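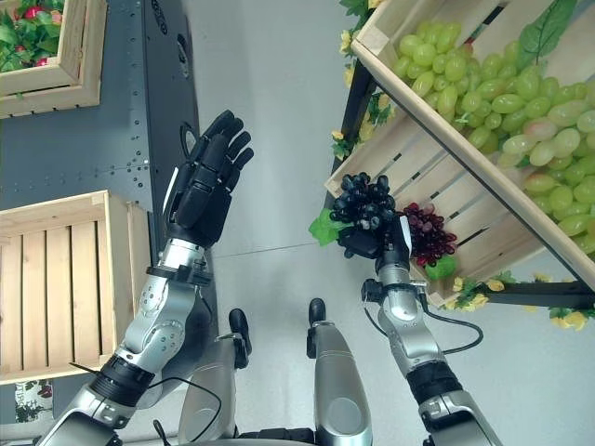 How do you clean artificial grapes that have gone dusty and a little sticky?

Lukewarm water with a small drop of washing-up liquid is enough for most plastic grapes. Dip the bunch, move it slowly in the water, rinse it, and hang it by the stem until it is dry.

I would like to ask for more details about this, please. I look after the window of a small delicatessen. We have a display of artificial grapes in a pale wooden crate with slats: a big heap of green ones, and also red and very dark purple. The green ones look the worst, the dust shows on them the most. The shop fries things in the back, so I think some oil comes in the air too. The grapes were bought from Gremach and there was no washing instruction on the bag. I have three worries. First, will the colour come off the dark ones? Second, the leaves are thin and I am afraid that they will lose their shape. Third, can I wash the crate as well? The wood has no varnish on it. I want to finish before the Christmas display goes in.

Posted by Danuta Jabłońska, November 14, 2024

Jadwiga Lis

I have done this many times for a hotel breakfast room, so I write how I do it.

Take the grapes out of the crate and shake each bunch outside, or go over it with a soft dry paintbrush. If you put dusty grapes straight into water, the dust becomes mud and sits between the berries, and then it is a longer work.

Before you wash the dark ones, make a test. Wet a white cotton cloth, add a little washing-up liquid, and rub one berry at the back of the bunch. If the cloth stays white, you can wash them like the others. If it turns purple, do not soak them. Only wipe them with a damp cloth and dry them at once. Wash every colour in its own water in any case. I once put red and green together and the green ones got a pink shadow which never went away.

For the fat from frying, plain washing-up liquid was too weak for me the first time. I let the green bunches stay in the bowl for ten minutes, and after this I used an old toothbrush. Do not use nail varnish remover or thinner, it makes the shiny surface dull. Please do not use hot water either, the berries become soft and can slide off their stems.

About the leaves: if they are fabric, keep them out of the water and wipe them flat on a towel. If they are plastic you can wash them together with the bunch. A bent leaf can be put between two sheets of paper under a book for one night.

The crate I would not wash. Bare wood takes the water and gets rough, and sometimes it has dark spots later. Brush it dry along the boards, also inside the gaps. For greasy places take fine sandpaper and go lightly in the direction of the wood. Let the grapes dry fully before you put them back, the water hides in the middle of the bunch. Mine need one whole night.

Grillmont

Put them in a pillowcase with salt and shake. Works for silk flowers so it should work for grapes also. I did not try it with grapes.

Mazurek

I agree with most of what Jadwiga wrote, but the salt I would leave. It goes between the berries and you find it in the window for weeks.

If some berries stay sticky after two washings, then it is maybe not fat from the kitchen. Old soft plastic becomes sticky by itself, especially where the sun comes through the glass. I had this with bunches which were in our window since February of the year before. I washed them and they were nice for a few days and then again sticky. In the end I replaced only those, and put the new ones on the top and the old good ones underneath, where one sees less of them. A little talcum powder with a soft brush helps for a short time, but on dark grapes it leaves a white look, so use it only on green.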